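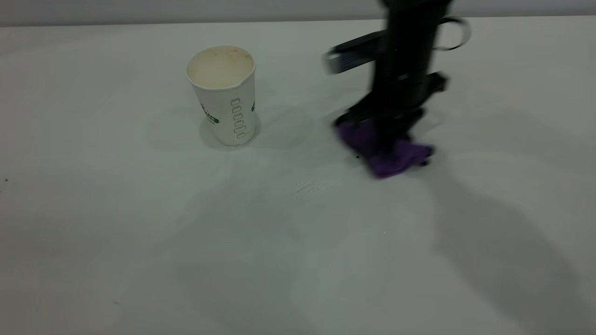 The long life of the takeaway cup

153 shares | 12 comments

The flat white is finished in ten minutes. The cup it came in will be around a good deal longer, and most councils still don't want it in the yellow-lid bin.

Paper cups are lined with a thin film, usually polyethylene, that stops the coffee soaking through. The film is what makes them hard to recycle. Ordinary paper mills pulp cardboard quickly, and a lined cup comes through the process half intact. Loads with too many cups in them can be knocked back and sent to landfill.

Compostable linings were meant to fix this. They break down in a commercial facility, provided the local one accepts them. Many don't, and a backyard heap rarely gets hot enough.

In the coastal town of Bovora, the cafes have tried a different approach. Since March, 16 of them have shared a pool of 4000 steel cups run by a small business called Tirko. Customers borrow a cup, drink from it and drop it at any counter in the scheme within a fortnight. Tirko collects in the afternoon, washes overnight and has clean cups back before the 6 am rush.

Returns sit at 83 per cent. The rest are presumably in glove boxes and office kitchens, and late borrowers are charged the price of a replacement.

Ndung'u, a roastery near the jetty, was one of the first to join. It used to go through 495 paper cups on a busy summer day and now uses nearly half that. Staff say tradies took to the steel cups quickly, as they hold heat better in a ute. Tourists are slower, mainly because they have to download something first.

Prasia, the bakery two doors up, pulled out after six weeks. Its counter is narrow and there was nowhere to stack the returns crate. It gives 50 cents off for a cup brought from home.

Tirko plans to put a returns bin at the train station by winter. The council is yet to decide who will empty it.

Comments (12) | Share this story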